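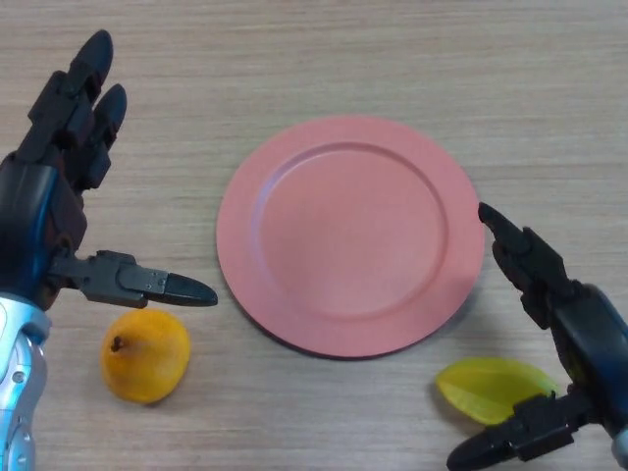
quintela_attic says my plates came out of the same kind of box and the pink went blotchy after one summer, so don't wait on this one like I did.

Matte pink plates — how do I get grey marks off without making them shiny??

Posted by lowshelf157 in Kitchen & Table

OK quick one, typing before work. Salmon pink plates, matte all over, wide flat rim and a shallow well in the middle. Ours are the Halonano ones, got them in May. Used them every day since. Now the well has these thin grey lines all over, like pencil. Rim is fine mostly.

Tried so far:
dish soap, normal sponge — nothing
dishwasher, twice — nothing, maybe worse
green side of the sponge on ONE plate — lines got lighter but now theres a shiny patch the size of a quarter and it bugs me every time I eat

Also the fruit thing. I leave a pear or two out on the table next to the plates, oak table, light color, oil finish. Somebody in the house cuts the pear on the plate and walks off. Juice sits all day. Is that what's doing the blotches or is that separate? And is the juice bad for the table too, I keep finding sticky rings.

Don't want to buy new ones. A set of 4 and I like them. What do I use?

quintela_attic
Member, 457 posts

Grey lines are metal. Off your knives and forks. Matte glaze is rough up close and it files a little bit off the cutlery every time you drag it. So it's stuff sitting ON the plate, good news, comes off.

What I do:

Wet the plate. Small spoon of baking soda, few drops of water, paste. Soft cloth, go in circles, light. Rinse. Look at it in daylight, kitchen bulbs lie.

If lines still there get one of the powder cleansers with oxalic acid in it, the kind people use on stainless pans. Read the label and see it's OK for dishes. Gloves. Wet plate, pinch of powder, a minute, soft cloth, rinse like crazy, then wash it with dish soap like normal. Do NOT mix it with bleach or anything else, and don't leave it sitting while you go answer the phone (me).

Try it on the underside first. Some pinks shift. Mine didn't on the bottom, did a little on the top, go figure.

The shiny patch you're stuck with. You polished it. You can't un-polish it. Mine has two of those and I just put it at the bottom of the stack.

Stop stacking them bare too. Paper towel between, or cut up an old pillowcase. The foot ring on the bottom isn't glazed on a lot of these and it scrapes the plate under it. That's where half my marks came from and I blamed the forks for a year.

Blotches — separate thing. If the glaze has tiny cracks or just isn't sealed great, color gets in. Tea and tomato did mine. Pear, I doubt it, pear is pretty mild. But all day, every day, hmm. Soak overnight in warm water and dish soap and see if it lightens.

bornodov_street_kitchen
New here, 4 posts

just use toothpaste. white kind not gel. worked on my mugs

edit: my mugs are shiny ones so maybe dont

edit 2: ok people are messaging me, I said maybe dont

tablewax112
Member, 112 posts

Going to do the table part because nobody did.

Oiled oak and fruit juice: wipe it when you see it, damp cloth, then dry cloth. Fresh juice is no problem. Dried on all day gets sticky and holds dirt, and the ring you see later is mostly dirt. Warm water with a tiny bit of dish soap, wring the cloth out hard, wipe with the grain. Dry right away. If the spot looks dull after, wait till next day, then a little of the same oil it was finished with on a rag, wipe off all the extra. Lay the rag flat outside to dry after, or soak it in water before it goes in the trash. Oily rags in a ball can catch fire by themselves, not kidding.

Black spots are a different animal. That's iron plus water plus the oak. Wet can, wet cast iron, steel wool crumbs. So never steel wool on that table, and if you go the oxalic route for the plates do it in the sink, not on the wood. It bleaches oak. You'll get a pale circle and it'll be right in the middle where everybody sees it.

Pears — I'd put them in a bowl or at least move them around. A ripe one sitting bare on wood goes soft underneath and you don't notice until it's stuck. Once they turn that deep gold all over check the neck with your thumb, if it gives they're ready, eat it or put it in the fridge.

On plates, agree with the cloth and paste. I have the Rultberg ones, gray, same shape pretty much. Same lines. Butter knives are worst, steak knives oddly not as bad, I guess you press less. We cut stuff on a board now and only eat off the plate. Lines came back a lot slower.

One more, don't put them in the dishwasher touching each other. They rattle.

lowshelf157

Update. Did the baking soda on two of them. One is maybe 80 percent better, other one still had lines so I got the powder. Bottom first like you said, no color change, then the top. Lines gone!! Went a bit chalky looking, then I washed it again with soap and it was fine, guess I didnt rinse enough.

Shiny patch still there obviously.

Soaked the blotchy one overnight, no difference. Leaving it.

Table cleaned up OK, one ring left near my chair, have to find out what oil it was, the can is in the garage somewhere. Pears are in a bowl now — lasted one day, then they were back out on the table.

quintela_attic

Glad it worked. Pillowcase between the plates, do it tonite or you'll be back here.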